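3.2 Fitting and wear of the saddle pads

I should say at the outset that this was the part of the study I enjoyed most, partly because it got me out of the office and into a yard at six in the morning with a flask of tea. We wanted to know how a quilted pad holds its shape over a season of ordinary riding, and whether the shape it loses has anything to do with the rubs that owners complain about. Most of the earlier work I had read stops at the new pad, straight out of the bag, and new pads all behave rather well!

We used two pads throughout. The Mido is a fairly flat cotton quilt with a high wither, and the Zarnlow has a thicker filling and a straighter spine seam (it's the one most of the riders said they'd buy, before they had ridden in either). All the horses were stabled at Silisside, and all went in their own saddles, checked by the same fitter in July before we began. Between us we logged 2,145 rides. Five had to be thrown out when the girth had been changed halfway through, so everything below rests on 2,140.

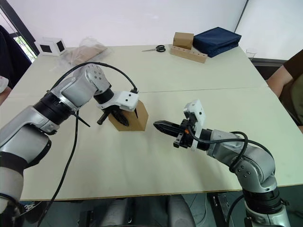 Figure 3. Two arms over the table, the left one gripping a hexagonal wooden block.

After each ride the pad came off, went on a rail for an hour, and then had its thickness taken at six points, three on each side of the spine. I did worry that an hour was too short in damp weather, and I still do a bit. We tried leaving a handful overnight and the readings moved, but they moved by the same amount at every point, so the differences between one part of the pad and another (the thing we cared about) stayed put.

The pattern was easy to see even before I ran any numbers. Both pads thinned first under the back third of the panel, then at the front just behind the shoulder, and hardly at all in the middle. The Zarnlow lost more in total, but it had more to lose, and by the end of the season it was still the thicker of the two. What surprised me was the left side. On nearly every horse it went down faster than the right, and my best guess is mounting from the ground, though we didn't record who used a block and I wish we had. 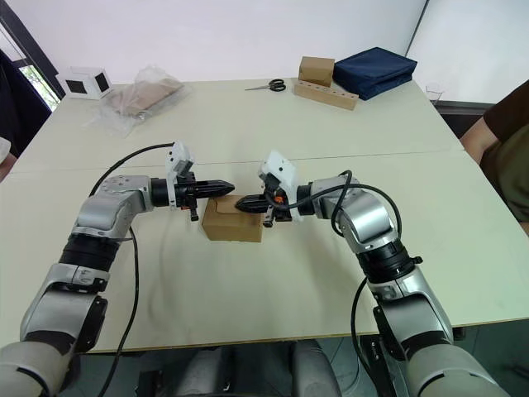 Figure 4. The two grippers above a small cardboard box.

Rubs were a messier business. We asked riders to note any broken or ruffled hair under the pad, and 773 of the rides came back with something written in that column. Some riders are very keen noters, of course, and others wouldn't mention a thing unless it bled, so I compared each rider only with herself or himself. Done that way, rubs went up as the pad thinned at the back, for both makes, and went down again in the week after washing. I had expected the wash to make things worse by flattening the filling!

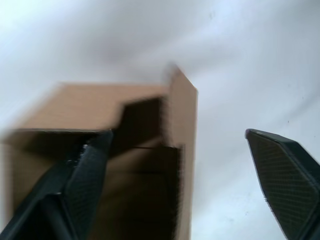 The washing result deserves a little more care than I first gave it. Pads were washed on a fixed rota, cool, with no softener, and a clean pad tends to go on a horse who has just been groomed properly for once. So part of the drop may be down to brushing. Mulder, the grey cob who hates being brushed and therefore mostly wasn't, showed no drop at all, and I've kept him in the tables even though he spoils the line somewhat.

One last point on method. The pads were swapped between horses at the halfway mark, and each kept its old wear pattern for a few weeks before taking on the new horse's. We left those weeks in the thickness results and took them out of the rub results, and the next section gives both versions for anyone who would have done it the other way round.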